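Projektbericht: Automatisierte Kartenausgabe am Arbeitsplatz Nondura

1. Ausgangslage

Im Projekt Nondura wird untersucht, wie sich die Arbeit an einer Kartenausgabe ändert, wenn ein Roboterarm das Greifen übernimmt. Grundlage sind 18 Schichtprotokolle vom Standort Murnthorpe.
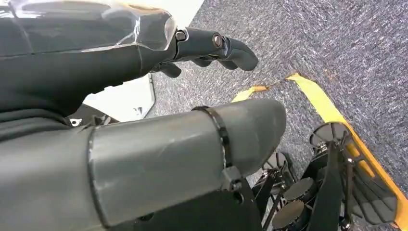
Lesezeit: 2 Minuten

2. Arbeitsplatz

Bodenmarkierungen aus gelbem Klebeband liegen auf dem Teppich. Der Bedienplatz am Laptop bleibt besetzt, das Fachraster aus Pappe steht davor auf dem Tisch. Vor der Umstellung entfielen laut Protokoll 69 Prozent der Schichtzeit auf Sortieren und Anreichen — heute überwiegen Überwachung und Fehlerbehebung. 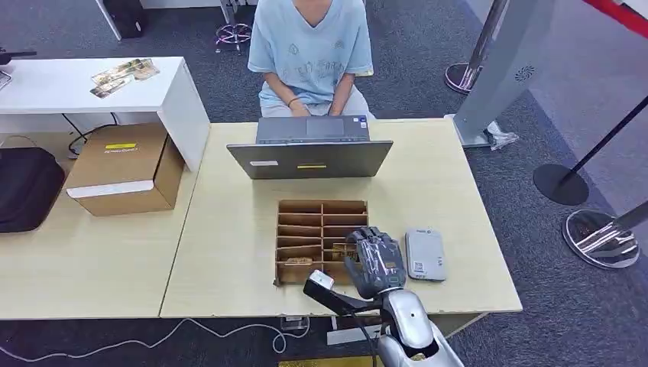 Hrynyshyn wendet ein, das Überwachen ermüde stärker als das Sortieren, und fordert einen Wechsel der Tätigkeit nach spätestens 2 Stunden. Der Einwand wurde in den Schichtplan übernommen.

3. Ablauf und Qualifikation

Der Greifer führt die Karte einzeln über ein flaches Gerät mit QR-Code. Die Freigabe bleibt beim Personal. Für die Einarbeitung sind drei Schichten vorgesehen. 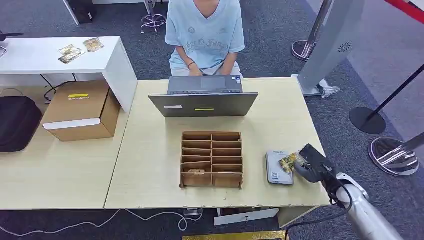 Abschnitt 4 · 3 Min. Lesezeit

4. Offene Punkte

Nicht geklärt ist die Eingruppierung der neuen Tätigkeit. Ein Vergleich mit dem Standort Kellton folgt im Januar.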